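### 3.2 Doors and door hardware in the surveyed rooms

The second part of our survey concerns the interior doors. In small rented dwellings the door is often the element that decides how a room can be furnished, but it receives little attention in the literature on compact housing.
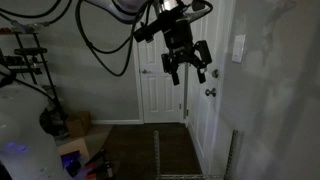

**Figure 4.** Corner of a surveyed room: closed paneled door with lever handle in the back wall, second paneled door standing open at right, light switch plate on the side wall.

We recorded 225 doors in 48 dwellings, all of them in the districts of Tramton and Calado. For each door we noted the type of leaf, the kind of handle, the side of the hinges and the direction of the swing. The position of the nearest light switch was also noted, because residents mentioned it many times in the interviews. The protocol follows the earlier work of Seixas in Tinon, with small changes in the order of the questions.

The paneled leaf painted white was the most common type, with 138 cases. Residents generally liked its appearance, but several of them complained that dust stays on the edges of the panels and that it is slow to clean. Flat leaves were found mostly in dwellings where the kitchen had been renovated.

Handles were less uniform than we expected. It is usual to find a lever on one door and a round knob on the next one, even when the two doors have the same color and the same panels. In Figure 4 the closed door has a silver lever handle, while the open door carries a round silver knob with a second piece of lever-style hardware under it. When we asked about such differences, most tenants could not say when the handles had been changed. Older residents preferred the lever – it can be pressed with the elbow when the hands are full – and two families with small children preferred the knob for the opposite reason.

The distance between neighboring doors was more important for daily life than the type of handle. Where two doors meet near a corner, the open leaf occupies a part of the floor and also hides a part of the wall. A shelf or a coat rack cannot be placed there. Inskip, who made the floor plans, marked this area on every drawing as "swing area", and we keep his term in Section 4. The narrowest clear passage that we measured beside an open leaf was 895 mm.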